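Ticket 114: Prirnel hand gripper, right finger lags on closing, opening width reads wrong under load
Status: closed, one item carried over
Component: linkage, width sensor
Hardware: Prirnel hand-held build, second revision, Banano logging board
Opened: May 22, 2021

Summary

When the trigger is squeezed slowly, the left finger starts to move and the right finger stays where it is. The right finger then catches up in one jump. On soft objects the jump doesn't matter. On anything hard and smooth the object gets pushed sideways by the left finger before the right one arrives, and the recorded opening width shows a flat section followed by a step.

Expected: both fingers start together, width trace falls smoothly from open to contact and then stays level.

Seen: width trace flat for the first part of the squeeze, then a step, then a slow drift downwards for as long as the grip is held.

Reproduces on every slow squeeze. Fast squeezes hide it. The fault was not present in April, when the linkage was first put together on the bench at Brallura, or if it was I was squeezing too fast to see it.

What has been changed since it last worked

New pivot bolts from Dönmez, fitted to replace the mixed lot out of the parts drawer. New grip pads on both fingers. Logging firmware on the Banano updated once. The return spring is the old one. The printed parts are the old ones too, except the right finger mount, which was reprinted after the first one split along a layer line.

That is too many changes to make between two tests, and the rest of this log is mostly the cost of it.

Entry 1

Started with the firmware because it was the quickest to rule out. Flashed the previous version back and repeated the slow squeeze with nothing between the fingers. Same flat section, same step. Put the new version back on.

I then disconnected the linkage and turned the sensor shaft by hand. The trace was smooth in both directions. The sensor and the board are therefore reading what the shaft does, and the shaft is sticking.

Entry 2

Width sensor is driven from the right side of the linkage only. This was a choice made early to save space and I had forgotten it. It explains why the flat section in the trace matches the right finger standing still, and it also means that the trace says nothing about the left finger at all. Anyone building from the same drawings should keep it in mind when reading their own logs: a good trace means a good right side.

Noted as a design limit. Not fixing it in this ticket.

Entry 3

Took the return spring off and moved each finger by hand. Left finger falls under its own weight when the tool is tipped. Right finger stays wherever it is put. So the friction is on the right and it is large.

Loosened the pivot bolts on the right side one at a time, a small amount each, and tipped the tool after every one. No change until the bolt nearest the finger mount, after which the finger dropped freely. Tightened it again and the finger stuck again. Did this several times to be sure.

At this point I thought the job was done. Backed the bolt off until the finger moved freely, put a drop of thread lock on it, left it overnight.

Entry 4

Not done. The finger moves freely but now rocks sideways. With the fingers closed on each other, the tip of the right one can be pushed across by over 2 mm, and the pads no longer meet face to face. Gripping a thin rim makes it worse, as all the load is on one edge of the pad.

The bolt is being asked to do two jobs, clamp the joint and set the running clearance, and there is no setting where it does both. With the old bolts this must have been hidden by something. Went through the parts drawer and found the old ones. They have a plain shoulder under the head. The shoulder bottoms out on the inner bar and leaves the link free to turn however hard the bolt is tightened. The Dönmez bolts are threaded all the way up to the head and have no shoulder, so tightening them simply squeezes the link.

Nothing wrong with the Dönmez parts. They were ordered by diameter and length with no mention of a shoulder. The parts list has the same omission and has now been corrected.

Entry 5

This leaves the question of why the left side is fine with the same new bolts. Measured the thickness of the link bosses on both sides. Left side is slightly thinner than the gap it sits in. Right side, near the reprinted mount, is slightly thicker. The mount was printed from a newer spool and the holes came out tight as well. So the left works by luck and would also have stuck with a thicker print.

Options considered:

Go back to the old bolts. Not enough of them, and two are bent.

Order shoulder bolts. Correct answer, but the length needed isn't a stock one and the wait is long.

Fit a short metal sleeve in each joint, a hair longer than the link is thick, and clamp the bolt down on that. The link turns on the sleeve. Cheap, and the tube was already in the rack at Brallura.

Went with the sleeves. Six joints, so six sleeves, plus a few spares for the ones that end up on the floor.

Entry 6

Cutting sleeves. First attempt was with a hacksaw and a file and gave ends that weren't square, which shows up at once as a joint that is free in one half of its travel and tight in the other. Second attempt used the small lathe. Faced one end of each, turned them round, faced the other end to length against a stop. Deburred inside and out. The inside burr matters most here, as it scrapes the thread when the bolt goes through.

Opened the link holes to suit by hand with a reamer. A drill bit in a cordless drill grabs the print and pulls the hole oval; I have a spare link that shows this clearly.

Fit to aim for: the link should turn on the sleeve under its own weight, with no side play that can be felt when the bolt is tight. A thin smear of dry lubricant, no oil. Oil finds its way to the pads.

Entry 7

Reassembled with sleeves in every joint. Tightened all the bolts fully. Both fingers drop freely when the tool is tipped. Side movement at the right finger tip is too small for me to measure with anything I own. Refitted the spring.

Slow squeeze, nothing between the fingers: trace falls smoothly from open to closed. No flat section, no step. Repeated it 27 times over one evening, partly to bed the joints in. The last trace lies on top of the first.

Entry 8

The slow drift during a held grip is still there. It is smaller than before but plainly visible, and it only happens with an object between the fingers. Closed on nothing, the reading stays level.

Suspected the pads. Clamped the bare fingers on a steel block with the pads peeled off and held it. No drift. Put the pads back, same block, drift returned. The blue pad material is compressing and carries on compressing for a while after the trigger stops moving. So the width reading is true, the fingers really are getting closer together, and no part of the linkage is at fault.

I would sooner keep the pads. The bare fingers slide on glaze and there is no grip worth logging. The harder pad material I tried held its width but needed far more squeeze to do the same work, and my hand was tired before the test was over.

Decision: treat the drift as a property of the pads. In the logging script, the width at contact is now taken from the moment the trace stops falling quickly, and the later creep is left in the data. It can be filtered afterwards if it gets in the way.

Entry 9

One fault of my own making. After reassembly the width read slightly open with the fingers fully closed. I had put the sensor arm back one tooth out. Moved it back, zeroed again with the pads touching lightly. The zero should be taken with the pads touching lightly every time; squeezing them hard while zeroing gives an offset that looks exactly like a worn joint, and I have now chased that twice.

Closing notes

Cause: fully threaded pivot bolts clamping the right-hand links, made worse by a reprinted mount that came out thick.

Fix: metal sleeve in each pivot, holes reamed to suit, bolts tightened onto the sleeves.

Parts list: updated with the sleeves, and with a note that plain threaded bolts are fine as long as the sleeves are fitted. Drawings for the finger mount are unchanged.

Carried over: width sensor sees the right side only. Moving it to the centre of the linkage needs a new back plate, and the back plate is where the Banano sits, so both would have to move. Separate ticket.

For anyone repeating the check away from the bench, glazed bowls are a good choice. The rim is smooth and stiff, a late finger pushes the bowl sideways at once, and a nested pair adds a second rim that the pads have to deal with. Set them on a bedspread or something else that gives a little — a hard table holds the bowl still by friction and can hide a small lag. Approach with the fingers open on either side of the rim and squeeze as slowly as the trigger allows.
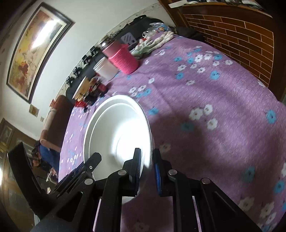
Keep the trace from each slow squeeze together with the zero reading taken before it. If the flat section comes back, check the bolt nearest the right finger mount first, then look for a burr on its sleeve.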